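Gilville tiene 3,758 viviendas y más de 1,745 se levantaron antes de que el municipio exigiera planos para reformar. En muchas de ellas la cocina sigue donde la puso el primer dueño: al fondo, separada del comedor por un pasillo y una puerta. Durante décadas, la obra más solicitada fue tirar ese tabique. Ahora los talleres del barrio de Kevska reciben el encargo contrario. 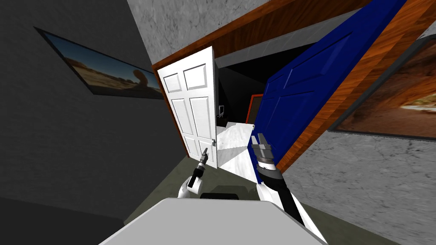

**Texto: redacción de Vorard**
*Sección de vivienda*

El cambio se nota en los pedidos de carpintería. El año pasado se colocaron en Kevska 158 puertas interiores entre cocina y comedor, la mayoría dobles. Las familias piden cerrar el paso cuando se fríe pescado o cuando alguien trabaja en la mesa, y abrirlo por completo a la hora de comer.

Las hojas de paneles son las preferidas en las casas antiguas. Una puerta recuperada cuesta menos que una nueva, pero suele necesitar cepillado, y el marco casi nunca está a escuadra. Los carpinteros recomiendan medir el hueco en tres alturas y tomar la menor.

La pintura se decide al final. Hay quien deja el marco en madera vista y quien pinta cada hoja de un color, costumbre que en la calle Oh viene de lejos.

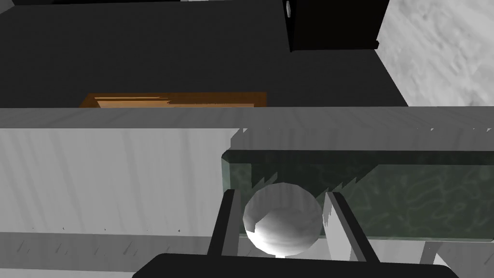

## La encimera, a 90 centímetros o más

Con la puerta suele renovarse la encimera. En las casas viejas de Gilville muchas están a 71 centímetros del suelo, altura pensada para amasar sentado. Subirla obliga a mover enchufes y, a veces, la ventana. El permiso de obra menor se tramita en el ayuntamiento y en enero la espera se alarga.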